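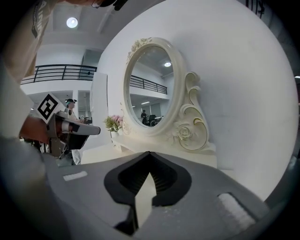
Oktober | Projektbüro Sunum

Zuletzt aktualisiert: Oktober, 16:40 Uhr

Zwischenbericht an die Sament-Stiftung
Vorhaben: Geführte Exkursionen im Raum Skarberg, zweiter Berichtszeitraum

1. Stand der Arbeiten

Im Berichtszeitraum wurde die Streckenplanung abgeschlossen und der Probebetrieb aufgenommen. Von den beantragten sieben Exkursionsrouten sind alle begangen und kartiert. Zwei davon können noch nicht angeboten werden: Für die Moorroute fehlt die naturschutzrechtliche Zustimmung zur Nutzung des Bohlenwegs in der Brutzeit, für die Route durch den ehemaligen Steinbruch steht das Standsicherheitsgutachten der oberen Böschung aus. Beide Unterlagen sind angefordert. Die Zustimmung für den Bohlenweg wird voraussichtlich mit einer Beschränkung der Gruppengröße verbunden sein, die Routenbeschreibung ist entsprechend vorbereitet.

Die übrigen Routen werden seit dem Frühsommer mit Schulklassen und Erwachsenengruppen erprobt. Je Route liegen ein Ablaufplan, eine Gefährdungsbeurteilung und ein Materialsatz für die Gruppenleitung vor. Die Gehzeiten mussten gegenüber dem Antrag nach oben korrigiert werden. Im Antrag waren reine Wegzeiten angesetzt; die Halte an den Aufschlüssen und das Protokollieren durch die Teilnehmenden beanspruchen deutlich mehr Zeit als die Strecke selbst. Bei der Talroute wurde deshalb der letzte Halt gestrichen und das Thema Flussterrassen an den Aussichtspunkt vorgezogen.

2. Qualifizierung der Gruppenleitungen

Der Lehrgang umfasst 50 Unterrichtseinheiten, aufgeteilt in einen fachlichen Block (Geomorphologie, Landnutzungsgeschichte, Vegetation), einen methodischen Block und die begleitete Praxis. Der fachliche Block ist durchgeführt. Im methodischen Block wurde die Einheit zum Führen gemischter Gruppen auf Wunsch der Teilnehmenden verlängert, zulasten der Einheit Kartenarbeit. Diese wird im nächsten Durchgang wieder in vollem Umfang angesetzt, da die Sicherheit im Umgang mit der topographischen Karte in der Praxisphase nicht bei allen ausreichte.

Der Erste-Hilfe-Nachweis ist Zulassungsvoraussetzung und wird bei Anmeldung geprüft. Abgelaufene Nachweise haben zu Rückstellungen geführt. Im Merkblatt für Bewerbungen ist die Gültigkeitsdauer jetzt ausdrücklich genannt.

3. Buchung und Transport

Die Buchungen laufen über das System Ondieki. Die Umstellung vom bisherigen E-Mail-Verfahren ist erfolgt, Doppelbelegungen sind seither nicht mehr aufgetreten. Offen ist die Schnittstelle zur Rechnungsstellung - Stornierungen werden vorläufig von Hand in die Abrechnung übertragen. Der Anbieter hat eine Anpassung zugesagt, einen verbindlichen Termin gibt es bisher nicht.

Die Anreise mit dem Linienbus ist für alle Ausgangspunkte außer dem Steinbruch möglich. Am Wanderparkplatz oberhalb von Skarberg liegt die Abfahrt am Nachmittag ungünstig: Gruppen, die den Bus um 15:10 Uhr verpassen, warten bis zum späten Nachmittag. Der Ablaufplan sieht dort nun einen früheren Beginn vor.

4. Abweichungen vom Antrag

a) Die Materialsätze werden wetterfest gedruckt statt laminiert. Die Mehrkosten sind durch Einsparungen bei der Beschilderung gedeckt.
b) Auf die Anschaffung eigener Handbohrstöcke wurde verzichtet. Die Geräte werden saisonweise gemietet.
c) Der Abschluss der Praxisphase verschiebt sich um 2 Monate. Eine Verlängerung des Bewilligungszeitraums wird nicht beantragt, der vorgesehene Puffer reicht aus.

5. Mittelverwendung

Der Mittelabruf entspricht bei den Personalkosten dem Finanzierungsplan. Bei den Sachkosten liegt er darunter, hauptsächlich wegen des noch nicht beauftragten Drucks der Routenhefte. Die Position Fahrtkosten ist dagegen stärker in Anspruch genommen worden als geplant, bedingt durch die zusätzlichen Begehungen im Steinbruch. Eine Umwidmung innerhalb der Sachkosten wird mit dem nächsten Abruf angezeigt. Die Belegliste geht mit gesonderter Post zu.

6. Nächste Schritte

Bis zum Ende des Winters sind vorgesehen: Abschluss der Praxisphase, Auswertung der Rückmeldebögen, Drucklegung der Routenhefte und Klärung der Schnittstelle zu Ondieki. Über die Freigabe der Steinbruchroute wird nach Eingang des Gutachtens entschieden. Fällt es negativ aus, wird die Route auf den unteren Rundweg verkürzt - der Themenschwerpunkt Gesteinsabbau bliebe damit erhalten, der Blick auf die Schichtfolge in der oberen Wand entfiele. Die Sament-Stiftung erhält in diesem Fall vorab eine geänderte Routenbeschreibung zur Zustimmung.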